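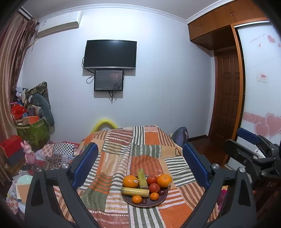 Visita a la central hortofrutícola de Favbridge: notas sobre recepción, calibrado y conservación de cítricos

La visita empezó a las ocho de la mañana de un lunes, con el turno de recepción ya en marcha. Favbridge trabaja como central de confección para productores de la comarca y envasa bajo dos marcas: Gindow, para calibres grandes en encajado, y Amano, para malla. El grupo era de técnicos de campo y de almacén, de modo que se prescindió del vídeo corporativo y se entró directamente por el muelle.

Recepción

La fruta llega en cajón de campo apilado sobre palé. Cada partida se pesa, se etiqueta con el código de parcela y pasa a muestreo. Se toman 60 frutos por partida, repartidos entre cajones de distinta altura de la pila, y se llevan a un laboratorio pequeño contiguo al muelle. Allí se mide diámetro ecuatorial, espesor de corteza, porcentaje de zumo en peso, sólidos solubles y acidez titulable. El índice de madurez se calcula con los dos últimos valores y decide si la partida va a desverdización o directamente a línea.

Me interesó el protocolo de daños. Separan los defectos en progresivos y no progresivos. En el primer grupo entran heridas abiertas, podrido incipiente y golpes con rotura de glándulas oleíferas; en el segundo, rameado, marcas de trips y cicatrices ya suberificadas. La ficha de muestreo es en papel y se transcribe después. Pregunté por qué no se graba directamente en el puesto y la respuesta fue que el teclado dura poco con zumo encima.

El día de la visita había en la puerta partidas de naranja y de mandarina. Una de las de naranja venía con rocío y quedó apartada en zona ventilada. Favbridge no vuelca fruta mojada del campo, norma que figura en el cartel del muelle y que, según pude ver, se cumple.

Drencher y desverdización

El tratamiento de drencher se aplica por cascada sobre el palé completo. El caldo se renueva según carga de suciedad y volumen tratado. No se nos facilitó la composición, aunque sí el criterio de renovación: turbidez, más un máximo de palés por balsa. La balsa estaba limpia y con el filtro recién cambiado.

Las cámaras de desverdización son cuatro. Trabajan con etileno a concentración baja, humedad alta y renovación de aire para que el dióxido de carbono no se acumule. Una de ellas estaba en fase de aclimatación y se pudo entrar. La distribución del aire es por pared perforada, con lonas en la parte superior de las pilas para obligar al flujo a cruzar los cajones. Las lonas tienen varios remiendos. Medimos con un anemómetro de mano en tres puntos y la velocidad en la fila del fondo era claramente inferior a la de la primera, algo que el personal de la central ya conocía y que compensa girando el orden de salida.

Línea de confección

La línea principal la instaló Wu y sustituyó a una anterior de rodillos mecánicos. El recorrido es el habitual: volcado en seco, preselección manual, lavado con cepillos, aclarado, presecado con esponja y aire, encerado, túnel de secado, calibrador y salidas. El calibrador tiene 16 salidas, de las cuales 10 van a encajado y el resto se reparte entre malla, granel y destrío comercial para industria.

Algunas observaciones de detalle:

El túnel de secado es corto para la velocidad nominal de la línea. A la velocidad de trabajo del lunes la fruta salía seca al tacto, pero no hay margen para subir mucho sin alargar el tramo o cambiar la cera.

Las cepilladoras son de crin mixta. La primera batería estaba gastada en el centro, donde se concentra la carga, y los extremos casi nuevos. Un repartidor a la entrada lo resolvería.

La clasificación externa es por cámara, con varias tomas por fruto mientras gira sobre los bicónicos. Discrimina color y tamaño con buena repetibilidad. En defectos de piel sigue haciendo falta el repaso manual, sobre todo en la zona del cáliz, que el sistema confunde con rameado leve cuando el botón está seco.

El ruido en la zona de volcado es alto. Protección auditiva obligatoria y señalizada.

Etiquetado

El etiquetado individual se hace con cabezales neumáticos de fuelle, uno por calle. El adhesivo es apto para contacto alimentario y el soporte admite impresión a dos tintas. El problema clásico está en la fruta recién encerada: si el túnel no ha secado bien, la etiqueta resbala o se levanta por un borde. Favbridge lo controla con una bandeja de comprobación cada cambio de partida. En la bandeja que se revisó delante de nosotros faltaban etiquetas en varios frutos, todas de la misma calle, y se paró el cabezal para limpiar el fuelle. La parada fue breve.

No se etiqueta el cien por cien. Cada cliente fija su porcentaje, y para Amano el etiquetado individual es opcional, con la información en la banda de la malla.

Frigoconservación

Las cámaras de conservación están en la nave trasera. La más grande tenía 239 palés en el momento de la visita, según la pantalla del puesto de control. Temperatura y humedad se registran en continuo, con sondas en retorno y en pulpa. Para las variedades sensibles al frío se trabaja con consignas más altas, y la tabla por variedad está plastificada junto a cada puerta. Conviene señalar que la tabla de una de las puertas era de una campaña anterior. Se avisó y la retiraron.

La separación entre filas es correcta. El pasillo de inspección lateral, en cambio, estaba ocupado por palés vacíos y no se pudo recorrer entero. El desescarche se programa de noche.

Una duda que quedó abierta es la mezcla de partidas desverdizadas y sin desverdizar en la misma cámara. El etileno residual es bajo, pero la caída de cáliz en las primeras suele aparecer antes, y tenerlas juntas complica la lectura de los controles periódicos. En la central prefieren llenar cámara por fecha de salida prevista - criterio logístico, no fisiológico - y asumen el inconveniente.

Aguas y destrío

El agua de lavado pasa por un decantador y un filtro de arena antes de recircular parcialmente. El destrío se divide en dos flujos: apto para zumo, que sale a granel, y podrido, en contenedor cerrado alejado de la recepción. La distancia entre ese contenedor y la entrada de cajones vacíos me pareció escasa para el viento dominante, por riesgo de reinfección con esporas. Los cajones se lavan, aunque el lavado va por delante del almacenaje y no inmediatamente antes de volver al campo.

Datos prácticos

La visita completa duró hasta mediodía. Hay que llevar calzado cerrado; bata, cofia y protección auditiva las dan en la entrada. No se permite fotografiar el cuadro de mando de la línea ni las fichas de cliente. El aparcamiento de visitas está al otro lado de la báscula, y en plena campaña conviene entrar antes de que empiece la cola de camiones.

Queda pendiente recibir las curvas de humedad de la cámara de desverdización número tres y el plano actualizado de la ventilación.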